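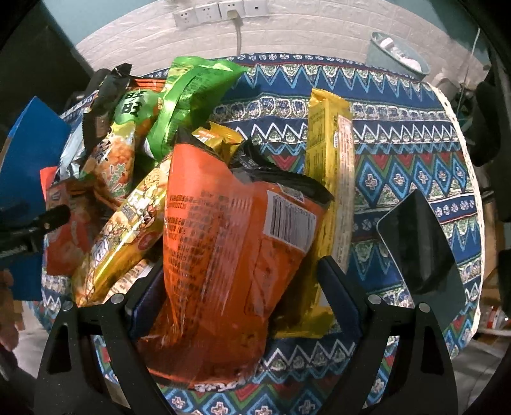
By Eleni Kovačević and Dénes Szilágyi. Last revised Sunday, July 13, 2025

Automation of mixed snack packing at Barum

Mixed snack packing at Barum is the sorting and boxing of assorted packaged foods at the company's Trellville site. The work was done entirely by hand until the introduction of Imero, a handling system that learns from demonstrations recorded by staff with hand-held grippers.

Background

Barum employs 91 people, 60 of them in packing. Its catalog lists 231 packaged items, many of them sold in soft bags. Rigid cartons had been packed by machine at the Whitlock site for several years, but soft packaging remained manual work. Foil and plastic bags fold over one another in a heap, reflect light unevenly and change shape when gripped. A large bag of rice crackers and a bag of peanuts call for different grips, and a packer judges this by eye and touch.

Demonstration work

Under the Imero program, packers pick items from a crowded tabletop with a two-fingered gripper held in the hand. A bag may be clamped upright between the fingers while others lean against it or lie partly underneath. Practice tables are set with ordinary household cloths, some of them heavily patterned. Sessions were organized by Nikola Stojanović, formerly a line supervisor.

Effects on staff

Demonstration work is paid at the rate for skilled packing and is limited to 5 hours per shift. Early participants reported sore wrists, and a lighter handle was issued in November. Evening sorting has passed largely to the machines – a change that ended the evening pay supplement for some employees. Krešimir Jurić, the staff representative, negotiated a transitional payment and the right to return to manual packing on request.

Luzius Pfister, who manages the Trellville site, has described the remaining manual positions as permanent. The staff side has asked for this commitment in writing – talks on the matter are continuing.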